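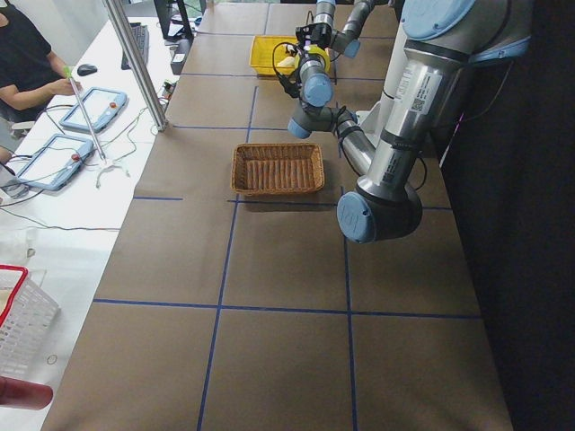

Brown paper and blue tape on the long table.

7th April

I have been learning to make my own sewing patterns since the winter, and I've now finished the first one I would wear outside the house. It's a plain work shirt with a yoke and two pockets, and it took 6 evenings to draft.

The old shirt I copied came from a shop in Norkholm that closed years ago. I didn't want to unpick it, so I pinned it flat and traced round each piece with a pencil. The sleeves were the hard part. My first sleeve head was far too long for the armhole, and I ended up easing in fabric that had nowhere to go. Marisol Bellamy, who taught the evening class, told me to measure the armhole with the tape stood on its edge. I got a much better number that way.

I cut the trial version from an old duvet cover. The collar sat too high at the back, so I took 7 millimetres off the stand and tried again. The second one was fine. The pockets are still slightly uneven and I've left them.

For the proper shirt I used a mid-weight cotton in grey. I washed it twice before cutting and it did shrink a bit, mostly in length.

Next is a pair of trousers, which I hope to have done by the end of May. Kenta has lent me a book on fitting them. The chapter on crotch curves is long and I have read it three times so far. I'll put the measurements up once I've made a pair that I can sit down in.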